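Forum home | Arms and grippers | Kits and reviews | Search | Log in

Andeo two-arm table kit – dish task, first impressions

Posted 2019-12-25 by flangebolt

We have had the Andeo kit running for long enough that I can say something useful about it. Paid 3,510 for the two-arm version with wrist cameras and one head camera, before shipping. The single-arm version was 2,738 from the same reseller (Rondar), but I wanted one arm to hold and the other to wipe.

The job I picked is plate wiping with a sponge. Real plates, real sauce, no fixtures. I chose it because the sales page leans heavily on soft-object handling and says very little about how the fingers behave once the object has collapsed.

Grip first. The default close command has no useful force limit for foam. It closes to position, and if the sponge is thinner than the position you asked for, you get a fold.
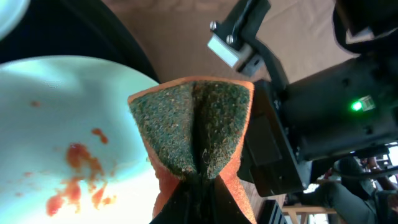
The fold is repeatable, so you can plan around it, but it cuts the usable scouring area a lot. If you want the pad flat you have to take the sponge by its long edge and stop the fingers early. I settled on a close value of 400 in their units, down from the stock setting. Below that the sponge rotates in the fingers as soon as it touches the rim.

Other notes so far:
- The wrist camera sees the held object well and a good part of the plate too. The sponge sits in the centre of the view.
- Calibration between the arms drifted after a power cycle. Redoing it is a short script, but the manual puts it in an appendix.
- Cable routing is poor. There is slack at the wrist and no clip supplied for it.
- Finger pads are easy to clean.

Reply by nettle_iv

What is the close value measured in? I have the June firmware and mine tops out at 225. If you are on an older build the numbers will not carry over.

Reply by flangebolt

Raw encoder counts on the build that shipped with it. I have not updated. Good catch, so treat my 400 as meaningless on anything newer.

Reply by oddparity

I disagree on the fold being a gripper fault. Any parallel gripper with narrow fingers will do that to foam. You want wider pads. Skistura sells a set that bolts straight on, and the only change in software is the finger offset.

Reply by flangebolt

Wider pads would help with the sponge and hurt with the plates. Both arms carry the same gripper here, and for plates I want a narrow finger that can get under a rim on a flat table. You could put different fingers on each side, but then the arms are no longer interchangeable and half of the recorded runs cannot be mirrored.

Reply by oddparity

Then do not mirror them. Fixed roles is how most people end up running these. Left wipes, right holds, done.

Reply by nettle_iv

Fixed roles is fine until the plate is on the wrong side. I tried it with the Âu arms, which have a shorter reach than these, and spent more time on regrasps than on wiping.

Reply by flangebolt

More on the plate side, as two people asked by message. Rim grasps are the better half of this kit. The approach is nearly level with the table, the fingers go over and under the edge, and the close is clean if the plate is on bare wood. On a tray it is harder, as the raised edge of the tray gets in the way of the lower finger. Overlapping plates are harder still. My current order is to deal with any plate lying directly on the table first, then the top one of an overlapping pair, and leave the lower one for last.

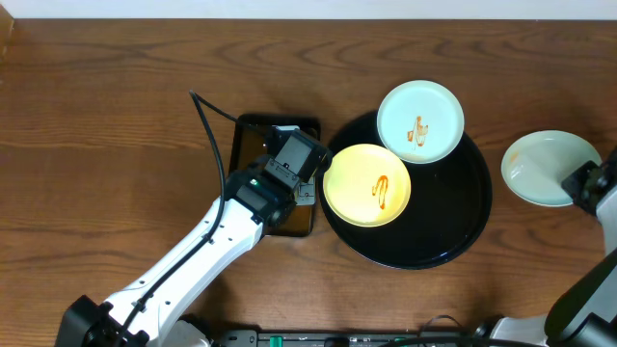 Questions I have been sent, with short replies

Does it need the head camera? For the plates, yes. The wrist view alone does not tell you which plate is on top.

Can it detect a clean plate? There is nothing in the supplied software for that. You write your own check or you judge by eye.

Would you buy it again? The two-arm version, yes – with my own cable clips and a proper force limit written before the first run. I would skip the single arm.

Reply by tare_weight

The reseller quoted me more than you paid and would not split the head camera out of the bundle. Was yours a list price?

Reply by flangebolt

List price at the time. I did not ask about splitting it.

Reply by oddparity

Still say wider pads. Post the fold rate if you ever try them.

Related threads
Skistura finger pads: offset values
Rondar shipping times
Âu arms: reach and payload notes
Andeo June firmware: what changed in the close command
Cable clips for wrist cameras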